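stellix-bath-listings

README / data card, last touched June 29, 2022
Maintainer: Beathag Skinner

What it is

Product copy for decorated bathroom fixtures. Sinks, toilets, tub surrounds, a few tile sets. Text only, one row per listing, plus a small table of pattern tags (floral, vine, stripe, nautical, plain border). Made so Steda could stop tagging patterns by hand.

415 listings total. 147 are sinks. 32 have no pattern tag, left blank on purpose, please don't fill them in with "plain".

Where the text came from

Old catalog pages from Zilto and Lamont, typed up or pasted in. Lamont pages were scans, so expect odd line breaks and the letter l where a 1 should be. I fixed the ones I saw. Zilto was cleaner but they reuse the same paragraph for every color of a sink — dupes are still in there, see dup_group.

Fields

id — string, don't sort on it
fixture — sink, toilet, tub, tile, other
maker — zilto or lamont
copy — the listing text, as printed
pattern — one or more tags, comma seperated
colorway — as printed, not normalized ("bone" and "biscuit" are kept apart)
dup_group — same number means same base paragraph
note — mine, mostly blank 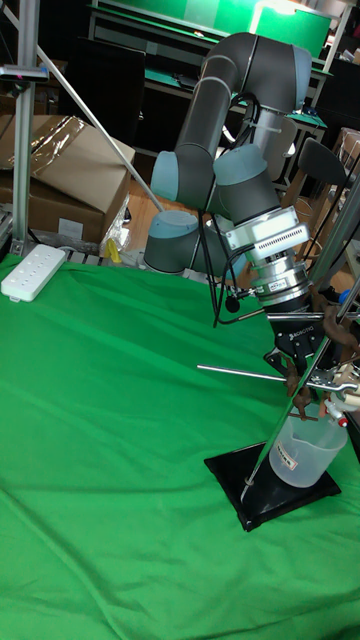
Robotic arm with a jointed multi-finger hand, green cloth on the table.

Tagging

One pass by me in May, second pass on the floral ones only. Ivy counts as vine. Peonies, roses, anything with petals = floral. Both on the same bowl gets both tags. A painted rim with no picture is "plain border". Seashells went under nautical, which I now sort of regret but changing it breaks the Steda import.

Tags come from the words, so if the copy says "garden motif" and nothing else it gets no tag.

Known problems

- tub surrounds are thin, 25 rows, don't train on those alone
- prices stripped out, but a couple of "was/now" leftovers in copy
- "hand painted" and "hand-painted" both appear, leave or merge, your call
- colorway is empty for most tile
- one Lamont toilet is in twice under different ids, havent tracked down which one to drop

Loading

UTF-8, tab separated, header on the first line. Quotes inside copy are NOT escaped, turn quote handling off or you lose rows. Excel will mangle the ids.

Splits

None. If you make your own, split by dup_group or the same paragraph ends up on both sides.

Use

Internal tagging and search testing. Copy still belongs to the catalog owners, so don't repost whole listings. Short snippets in a report are ok.

To do

Second pass on vine and nautical. Fill in colorway for tile. Decide on the seashells.

Corrections to Beathag, with the row id and the old value.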